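Horkley to Start Weighing Bags on the Airport Bus

Wednesday, April 28, 2021

Riders on the Horkley airport bus have long enjoyed a baggage policy that fits on a sticker: one bag, reasonable size. Starting in October, the sticker is coming down. In its place will be a four-page leaflet, and a scale.

Plendar, the company that runs the route, says the trouble is the luggage rack, which was built for the bags of another age and has been losing ground ever since. Over the past year drivers logged 821 complaints about luggage, most of them from people who couldn't get past somebody else's. A few came from people who couldn't get past their own.

Under the new rules each rider may bring one large bag and one small one. A third bag will cost $4, payable to the driver, who would like it known that he does not carry change. Strollers go free. So do musical instruments, up to and including the cello - the tuba question has been sent back for further study.

The scale will stand at the Correia Street stop, where roughly half of all airport riders get on. People boarding at the other stops will be trusted, a word the leaflet uses twice.

Hard-shell suitcases get a paragraph to themselves. They must be laid on their sides on the lower rack, after a winter in which several upright ones set off down the aisle at the Binusis Road traffic circle and reached the front door ahead of their owners.
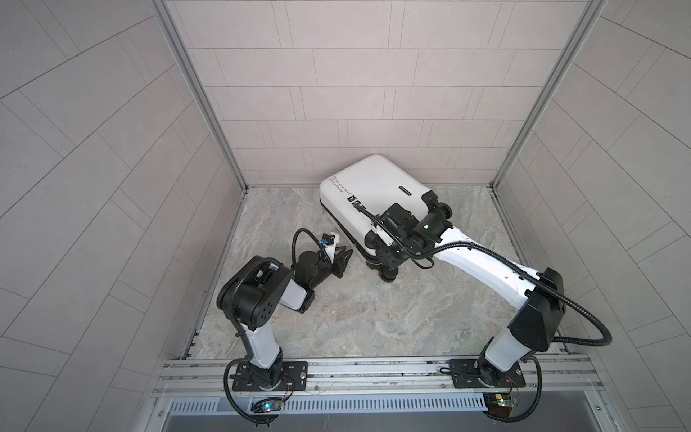
What Riders Think

Plendar asked for comments and received 3266 of them, a fine turnout for a town that elected its last mayor with fewer. Most were in favor of stricter limits for other people.

The fare stays the same for now. The leaflet will be handed out on board through the summer, and riders are asked not to leave it on the luggage rack.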